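**가사로봇, 아직은 '수건 한 장'에서 막힌다… 매장 진열도 절반의 성공**

10월 들어 집안일 로봇 얘기가 다시 시끄럽다. 설거지, 빨래 개기, 선반 채우기. 홍보 영상만 보면 내년쯤 집집마다 한 대씩 들일 기세. 현장 얘기는 좀 다르다.

자동화 업체 Cosgate가 이번에 내놓은 시험 결과. 과제는 모두 104개. 식탁 치우기부터 서랍 닫기, 캔 세우기, 수건 접기까지 집과 매장에서 흔히 하는 일을 골랐다고 한다. 이 가운데 사람 도움 없이 끝까지 해낸 과제가 71개. 숫자만 보면 나쁘지 않다. 문제는 나머지다. 천, 비닐봉지, 젖은 그릇. 모양이 바뀌거나 미끄러지는 물건에서 줄줄이 실패가 나왔다.

시험을 맡은 네자티 에르튀르크(Necati Ertürk) 팀장은 "딱딱한 컵은 이제 거의 다 집는다. 수건은 아니다"라고 말했다. 접는 건 둘째치고 모서리를 찾는 데서 시간을 다 쓴다는 것. 수건 한 장에 몇 분씩 걸리는 일도 있었다고.

시험은 시뮬레이션에서 먼저 돌리고 통과한 동작만 실제 기계로 옮기는 순서로 진행됐다. 시뮬레이션 반복 횟수는 과제당 746회. 화면 속에서는 잘되던 동작이 실물에서 어긋나는 경우가 여전히 많다. 조명, 마찰, 바닥 기울기, 이런 것들. 에르튀르크 팀장은 "가상 환경의 천은 너무 얌전하다"고 했다.

집게 구조도 도마에 올랐다. 두 손가락이 마주 보고 벌어졌다 오므라드는 평행 집게는 구조가 단순하고 고장이 적다. 업계에서 제일 흔한 방식이기도 하다. 대신 할수 있는 일이 정해져 있다. 병뚜껑 돌리기, 양말 뒤집기 같은 건 손가락 두 개로는 버겁다는 게 개발자들 얘기다.

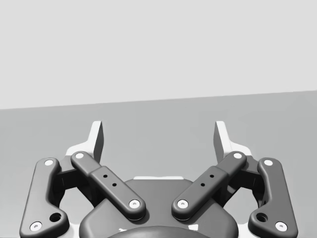 ## 매장 쪽은 사정이 조금 낫다

유통업체 Ferncombe는 올여름부터 점포 한 곳에서 야간 진열 로봇을 시험 중이다. 통조림, 상자 과자, 생수. 규격이 일정한 품목만 맡긴다. 과일과 빵은 아예 뺐다.

점포를 관리하는 멜라핫 테킨(Melahat Tekin) 씨의 평가는 이렇다. "밤 11시에 켜 놓고 새벽에 와 보면 통조림 칸은 돼 있어요. 근데 상자가 한번 찌그러져 있으면 거기서 멈춰 있습니다." 멈추면 직원이 가서 치워 줘야 다시 움직인다. 야간 인력을 줄였냐는 질문에는 "아뇨, 그대로"라고 답했다.

속도도 걸린다. 현재 로봇의 진열 속도는 숙련 직원의 50% 수준. 밤새 돌릴 수 있으니 괜찮다는 게 Ferncombe 측 설명인데, 현장 직원들 생각은 갈린다. 진열 담당 로멜 갈랑(Rommel Galang) 씨는 "무거운 생수는 고맙다. 나머지는 내가 하는 게 빠르다"고 했다. 허리 아픈 게 좀 줄었다는 말도 덧붙였다.

## 가격은? 아직 미정

가정용 제품은 더 멀어 보인다. Cosgate는 출시 시기와 가격 모두 밝히지 않았다. 경쟁사 Hirngate도 식기 정리 전용 모델을 준비 중이라고만 했을 뿐 구체적인 일정은 내놓지 않은 상태. 안전 인증이 변수라는 말이 나온다. 아이나 반려동물이 있는 집에서 팔이 움직여도 되는지, 기준부터가 아직 논의 단계다.

생활가전 컨설턴트 비르센 악불루트(Birsen Akbulut) 씨는 만능 로봇보다 한 가지 일만 하는 기계가 먼저 팔릴 것으로 봤다. "로봇 청소기가 그랬잖아요. 바닥만 닦아도 다들 샀습니다." 다음 후보로는 식기 정리와 빨래 분류를 꼽았다. 빨래 개기는 '한참 뒤'.

Cosgate는 천 종류 과제를 늘려서 같은 시험을 다시 할 계획이다. 집게 끝에 붙이는 부드러운 패드도 바꿔 가며 비교한다고. 결과 공개 시점은 정해지지 안았다. Ferncombe의 점포 시험은 연말까지 이어지고, 냉장 식품 칸을 추가할지는 그 뒤에 결정한다.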